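Ticket: news feed tagging and alert problems, Middle East politics desk
Opened: 12 Mar 2018
Product: Drulgate (news monitoring), with the Gromeo alert add-on
Status: closed

Hi all, me again! I run the small newsletter that covers diplomacy and peace talks, and I pull my stories through Drulgate. Since the last update, my "statements by officials" folder has been filling up with the wrong stuff, and the alerts are a mess too. I'll keep adding to this as I try things.

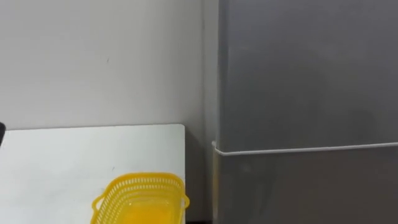
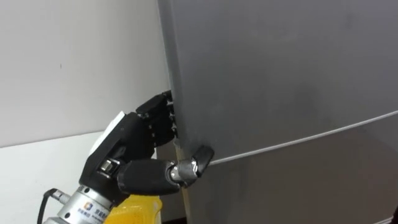
Why would one press statement show up in the feed under several different headlines?

Each wire service writes its own headline for the same statement, and Drulgate treats every headline as a new story unless "group by source text" is switched on in the feed settings.

OK, so that setting was off on my account. I'm pretty sure I never touched it, but I switched it on and the duplicates from this morning folded up nicely. What it did not fix is the place names. A story that spells a city the Arabic way lands in one folder, the same story with the English spelling lands in another, and the Hebrew spelling goes into "unsorted" (which I hadn't opened in ages — 835 items in there, yikes).

Tried next: added the alternate spellings by hand under Places. The box takes 1000 characters and then just stops without a warning, so my last few entries got chopped and I had to go back and trim. Please put a counter on that thing!

Then I re-ran the sorting on the unsorted folder. It took some 6 minutes, and most of the foreign ministry briefings went where they should. Parliament votes are still going in with the street protest coverage. I think that's because both have the word "motion" or "movement" in them, but that's a guess on my part.

Second problem, the alerts. Gromeo sent me the same ceasefire alert 4 times, each with a different time stamp. I cleared the alert history, logged out, logged back in, and got it again. Support asked if I had another account connected, and yes, I'd forgotten I hooked up Erkix for the election calendar back in June. Erkix was passing every alert back into Gromeo and round it went. I disconnected it and the repeats stopped.

Update: support moved the parliament rule above the protest rule on their end and the votes are sorting right now. They also said that opinion pieces quoting a spokesman will still get tagged as official statements, and there's no fix for that yet. I've been dragging those out by hand, which is annoying but fine for a list my size.

Happy to close this one. I'll open a separate ticket for the calendar, as I do still want the election dates in there somehow.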